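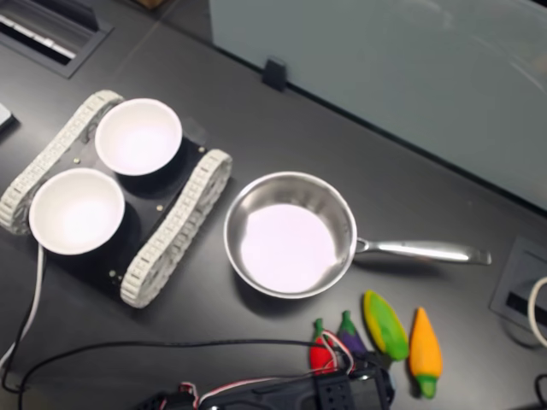
Ticket 349
Product: Nwosu play kitchen set, with the Kadico table
Opened by: Vittoria Amato, Irinville Playroom
Handled by: Nandgate customer support
Opened: 04/04/2026
Status: Closed, part refund and replacement

Customer's message

We bought the play kitchen set from you in December for our under-fives room. There are three problems and I would like them dealt with together if possible.

1. The frying pan handle has worked loose. It turns slightly where it joins the rim. The children can still use it but I don't want it coming off in somebody's hand.

2. The carrot has a split near the green top. The pepper, aubergine and corn are fine.

3. The two white bowls have picked up a smell of washing-up liquid that won't go. They are rinsed after every session.

I have the order confirmation but not the box.

Reply from support

Thank you for getting in touch. Please could you let us know:

How the pan is washed, by hand or in a dishwasher.
Whether the split in the carrot has a sharp edge, and whether you can get a fingernail into it.
What the bowls are washed with and how they are put away.

Please keep the pan and the carrot out of use until we have looked into it.

Customer's reply

The pan has been in the dishwasher most evenings. I didn't see anything in the leaflet against it. The split is not sharp but yes, a fingernail goes in. It lets water in as well, it dribbles for a while after washing.

Bowls are done in the sink with ordinary washing-up liquid, then stacked one inside the other in a plastic tub with the lid on.

Both items are in my desk drawer.

Reply from support

Carrot: we will replace this. A toy that holds water inside can go mouldy, so please throw the old one away. We don't need it back.

Pan: the join can loosen with repeated hot washes. We accept that the leaflet only mentions the food pieces, and we have passed that on. We can send a new pan or refund that part of the set. Please wash any new one by hand in warm water and dry it before it goes back on the shelf.

Bowls: please try the following before we do anything else.

Fill both bowls with warm water and a spoonful of bicarbonate of soda.
Leave for 15 minutes, then rinse twice.
Dry with a cloth and leave them side by side overnight, without the tub.

If the smell is still there, repeat once and let us know.

Customer's reply

Did the bowls twice. After the first go there was still something, after the second I can't smell it and neither can my colleague. We have stopped using the lid.

I would rather have the money back for the pan. We have another one from home that will do. Please send the carrot to the playroom, side entrance, as the front is locked during sessions.

Is there anything I should do with the other vegetables? They go in the same wash.

Reply from support

Check along the seams every few weeks and squeeze each one over the sink. If water comes out, stop using it and write to us. Cool or warm water only, no soaking.

The refund for the pan has been sent to the card used for the order and should show within 5 working days. The carrot has been posted with a note about the side entrance.

Customer's reply

Carrot arrived, refund is in. It is a slightly darker orange than the old one but that doesn't matter. You can close this.

Internal note

Closed at customer's request. Leaflet wording on the pan still to be changed, left open as a separate job.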